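Chapter 5
Manual Sorting and Its Partial Automation

5.1 Introduction

The preceding chapters treated automation as a property of equipment. A station was described by its cycle time, its reach, its payload and its rate of failure. In this chapter the unit of study is the job. A job is a set of tasks assigned to one person, and most automation projects remove some of those tasks, change others and add a few that did not exist before. The person who held the job on the day before installation usually still holds a job on the day after, but its contents are different.

The main case is Loketum, a firm that receives, sorts and repacks small personal goods: bracelets, necklaces, brooches, watches, hair accessories. Goods arrive mixed. Before the project, each sorter emptied a lot onto a soft surface, separated the pieces by hand, judged their condition and placed each in a box or tray. The work was paid by the hour with a piece-rate supplement. A full-time sorter handled 400 items per shift on average, and the sorting department had 74 employees.

Small goods of this type are difficult for a machine for reasons already given in Chapter 3. Chains and strands have no fixed shape. A string of beads takes a new outline each time it is put down, and two strings put down together may have to be separated before either can be lifted. Rings are thin and lie flat, which leaves little for a jaw to close on. Glossy and clear surfaces return uneven light to a sensor. A person deals with all of these by touch, often without looking directly at the piece. 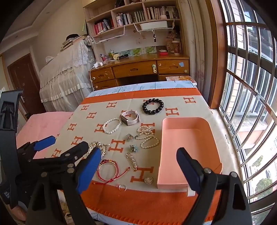
Loketum first attempted full replacement. A fixed cell supplied by Wusari was installed in March and was expected to take over two sorting lines. It performed well on watches and boxed goods and poorly on everything else. Tangled lots were sent to a reject bin, and the reject bin was cleared by the same sorters whose lines had been closed. Their piece-rate supplement was calculated on completed items, so clearing rejects lowered their pay. This effect had not been considered in the project plan. It is an instance of residual work, defined in Section 5.3 as the tasks left to people when a machine takes the regular portion of a job.

The second attempt divided the work differently. Sorters demonstrated grasps using hand-held grippers, and the recorded motions were used to train the arm. A total of 921 demonstrations were accepted in the first round. The pay rule was changed at the same time, and hours spent on demonstration or on rejects were credited at the average rate of the department.

Three changes in the job followed. Sorters spent less time on rigid items and more on judging condition. A new task, the correction of failed grasps, was added and had to be learned. The pace of the work, formerly set by the sorter, was now set in part by the cell - a change that several employees rated as more important than the change in pay.

Section 5.2 gives a method for listing the tasks in a job before equipment is selected. Section 5.3 deals with residual work and how to estimate it. Section 5.4 covers pay rules and pace. Section 5.5 compares Loketum with Mac Carthaigh, a repair shop where a similar cell was introduced without demonstrations by the staff, and with Iruva, where the project was stopped before installation.

Key terms: job, task, residual work, demonstration, machine pacing, reject rate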